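Car park charges at Starkau - where we are

Quick update as people keep stopping us in the corridor. Management wrote to staff at the end of last month saying permits at the Starkau site go up from November, and that anyone on nights would loose the free bays behind the laundry block. No consultation. We found out the same time as you did.

Branch met with HR and the contractor, Bondarchuk, at 5 in the afternoon so day and late shifts could both send someone. Thanks to Yevhen Kobzar and Zoia Hladun for giving up their break. Main points:

Increase is on hold until talks finish. We have this in writing.

Night staff keep the free bays for now. If you get a ticket on a night shift do NOT pay it - send a copy to Zoia first.

Part timers currently pay the same as full timers. We have asked for pro rata. HR "will look at it". We have heard that before.

The petition has over 400 names on it, mostly from domestics, portering and the laundry. Ditutside members have sent in 200 of those, brilliant effort, as their permits come up for renewal first.
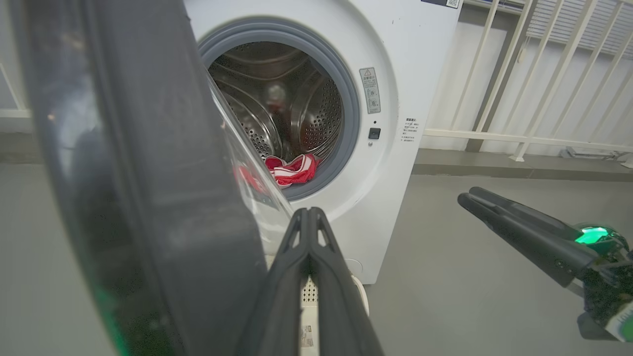 Next meeting with HR is in 14 days. Before then we need to hear from anyone who starts or finishes when the buses arent running, what it costs you and how far you come. A couple of lines is fine, doesn't need to be a formal statement. Email Eilidh Kinnear or put a note through the branch office door.

Also - if your manager has asked you to sign the new permit form, please hold off and ring us. Szymon Górecki is covering the phone in the mornings, Khrystyna-Mariia Marchuk after 2.

Dandel building members, your parking is run under a seperate contract so none of this applies yet. We'll write to you when we know more.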